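# Keeping a baseball scorebook by hand

A scorebook page has one row per batter and one column per inning. Each box where they cross holds one plate appearance. The method below is the one used in the Senetti league, and it fits most printed books with only minor changes.

## Before the first pitch

1. Write both line-ups in batting order, with shirt number and position number.
2. Leave the second line under each name blank for substitutes.
3. Note the start time and the name of the plate umpire.

Positions are numbered 1 to 9: pitcher, catcher, first base, second base, third base, shortstop, left field, centre field, right field. The shortstop is 6 — new scorers often write 5 here, and every ground-out after that is wrong.

## Recording a plate appearance

Mark balls and strikes in the small squares as they are called. When the batter is out, write the fielders in the order they handled the ball. A grounder to short, thrown to first, is `6-3`. A fly ball caught in centre is `F8`. A strikeout is `K`.

If the batter reaches base, draw the line from home to first along the diamond and write the reason beside it: `1B`, `BB`, `HBP` or `E` plus the fielder's number. Extend the line as the runner advances. Fill in the diamond when a run scores.
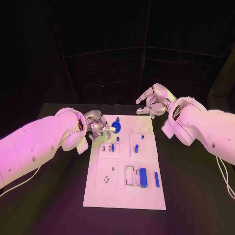
*Two robot arms at a white board, one hand holding a blue gear-shaped piece.*

Circle the out number in each box. After the third out, draw a diagonal slash across the lower corner of the last box, so the next inning starts with the correct batter.

## Substitutions

Draw a vertical line before the box where the new player first bats. For a pitching change, draw a horizontal line between batters and write the new pitcher's number beside it.

## Checking the page

For each side, plate appearances must equal runs, plus runners left on base, plus outs. If the totals differ by 2, look first for an inning where the batting order was skipped.

Page layout after Purificación Campos. Corrections should be made in pencil and initialled.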